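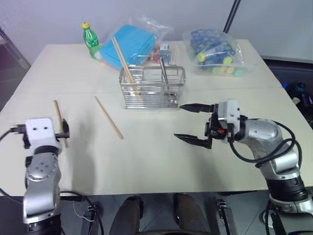 A pair of light wooden chopsticks on the white table, one upright and one lying flat.

Home Docs Data Changelog Contact

# Wetau Chopsticks

Welcome, and thank you for stopping by! Wetau is a small collection about putting away chopsticks, which sounds like a tiny subject until you have spent a September sorting them (we did, and we would happily do it again). It grew out of Kushnir, our older set on forks and spoons, and it keeps the same folder layout, so anything you wrote for that one should open this one too.

## What you get

There are 300 recordings of chopsticks being picked up from a tabletop and put away. Of these, 162 start with the sticks lying apart, and 82 start with them side by side. The rest are mixed starts – see `starts.csv` for which is which.

## About the chopsticks

We stuck to plain wood for this release. Lacquered pairs are lovely to eat with, but they roll more than we wanted, so they are waiting for the next version along with the metal ones. A stick lying at a slant counts as "diagonal" in the labels, whichever way it points. Two sticks make a pair even if the grain doesn't match.

## Known problems

- Pale wood on a pale table is hard on automatic outlines. Please check yours by eye.
- `left` and `right` always mean the viewer's left and right.
- The Jastinden folder still uses the old spelling "chop_stick".

Last edited Thu 2 June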